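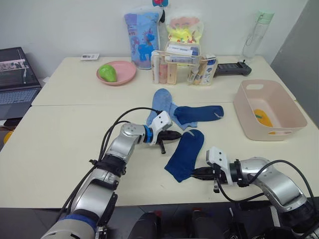

Mathew asked me last month whether any of this sock stuff is worth a weekend, or if it's one more training recipe that looks great in the write-up and falls over on your own table. Fair question! I had the same one before I started, and I've been living with the Sidis method long enough now to give a proper opinion.

Quick background for anyone coming in cold. Sidis is a way of training a two-armed setup on soft stuff, mostly laundry. You collect demos by teleoperation like everyone else, but before training you go back and mark the moments where the cloth changed shape in a way that mattered (a toe flops over, a cuff opens up), and the policy gets extra practice on the stretch right after each mark. That's really the whole trick. The rest is a pretty standard imitation learning pipeline, and if you've run one of those you'll feel at home in an afternoon.

I ran it on socks, because socks are awful. They're small, they bunch up, and a navy one lying on top of another sock can look like one weird animal to a camera. I left the toiletries, the plate with the toy pear and the unicorn bag out at the back of the table too. I wanted to know if the policy would get distracted by clutter, and a bare table tells you nothing about that.

So, numbers. I collected 148 demos, trained, and then ran 40 test trials with the socks dropped any old way. The plain version of the pipeline, same demos with no marks, finished 19 of them. With the Sidis marks it finished 31. I'm one person with one table, so please don't carve that into stone, but I was grinning all the way through the second batch. Most of the difference came on the bunched-up starts, where the plain policy would pinch at the same fold over and over and never let go to try somewhere else.

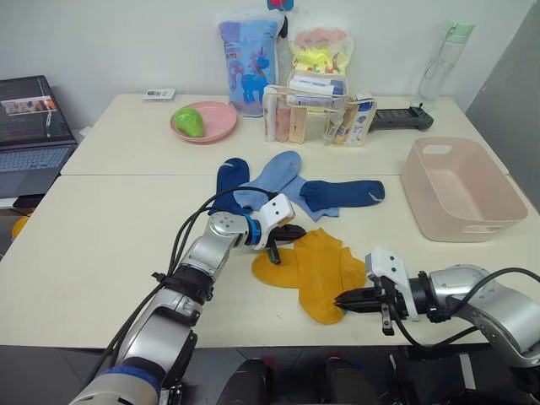
WHAT I LIKED / WHAT I DIDN'T

The good stuff first. Marking is quick once you get a rhythm going, and the labeling screen is simple enough that I did it with coffee in the other hand. Clutter didn't seem to bother the policy much either. And the two arms work together in a nicer way than I expected, with one holding its end while the other goes looking for the opposite one (the older Ciron code I used last year was always having them tug at the same time, which drove me nuts).

Now the grumbles. The docs are thin. There's a setting for how long the extra practice stretch should be, the default is 600 steps, and for something as short as a sock that's way too long. I lost two nights to that! Training also eats more memory than the plain version, and I ended up renting time from Prinden to get through it. The paper's headline result used 1,000 demos too, so if you show up with a small pile like mine, don't expect to match their curves.

Dark socks on dark socks are still a mess. All but two of my failures had a navy one crossing another, and no amount of marking fixed it for me. Better lighting might. I'm going to try a lamp off to the side in March and rerun the same starts.

Would I use it again? Yep, already am, on washcloths. If you have a working teleop rig and some demos sitting on a drive, try it on those before you collect anything new, and drop that step setting way down first.

Last updated: February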